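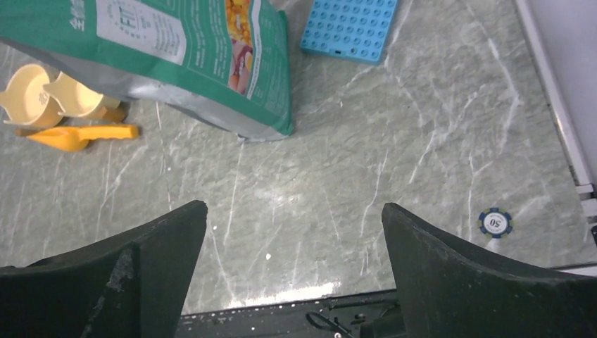

Bicycle Theft in Mundby: What Happens After the Report

Project report, Introduction to Criminal Justice
Group members: Hajnalka Lengyel, Trí Ninh, Eglė Lapiņa
Supervisor: Normunds Rozīte
June 5, 2020

4 min read

1. Background

Mundby is a small town with one railway station, and many people leave their bicycles there for the whole day. In the past year the local paper wrote several times that bicycles are stolen and the police do nothing. Our group wanted to find out if the second part of this claim is correct. We did not try to measure how many bicycles are stolen in total. Many owners never make a report, and for this question we have no good source.

Our research question was: what steps does the police take between the report of a stolen bicycle and the closing of the case?

2. Material and method

The police station gave us permission to read 17 closed cases. Names and addresses were covered with black ink before we received the copies. All cases were opened in September of last year or later. We also made one long interview with Helju Kalniņš, who works with property crime at the station, and a shorter one with the owner of Avotiņš, a repair shop beside the station square that also buys used bicycles.

Hajnalka made a form for reading the cases, and each case was read by two of us separately. When our forms were different, we read the case again together. This happened mostly with the question "Was a witness contacted?" In some files there is only a telephone number and a check mark, and we could not agree what the check mark means. Helju Kalniņš explained that it means a call was made, but it does not say if anyone answered.

3. Results

In four cases the bicycle was returned to the owner. In all four the owner had written down the frame number before the theft. Two of these bicycles were found at Avotiņš, where the staff compares frame numbers with the police list before they buy. One was left in a stairwell and reported by a neighbor. The last one was found in a storage unit together with power tools from another case, and this was the only case where a person was charged.

In the other cases the file is short. Usually it contains the report, a letter to the insurance company and the decision to close. The station parking area is covered by a camera system from Bulex, but the recordings are erased quickly, and three of the requests from the police came too late. We had expected the camera to be more important than it was.

One case was different because of the value. It was a cargo bicycle from Beltura with a price of 600 euros, bought used, and the owner found it himself in an online advertisement. He wanted to meet the seller alone. The officer advised him not to do so, and the file contains three pages of messages about this. The advertisement was removed the same evening and the bicycle was not found.

4. Discussion

The claim that the police do nothing is too strong according to our material. In every file there was at least one action after the report. But we also understand why owners feel this way. The letter they receive when the case is closed is the same for everyone, and it does not mention which actions were taken. Helju Kalniņš told us that the officers have asked for a new letter.

Our material is small and includes only closed cases. It is possible that open cases are handled in another way. We also do not know how the cases were chosen for us, and we should have asked about this at the beginning.

5. Division of work

Hajnalka Lengyel: reading form, sections 2 and 3. Trí Ninh: interviews and transcription. Eglė Lapiņa: contact with the police station, sections 1 and 4. All three members read the cases.

Contact: student projects office | © The authors | Back to top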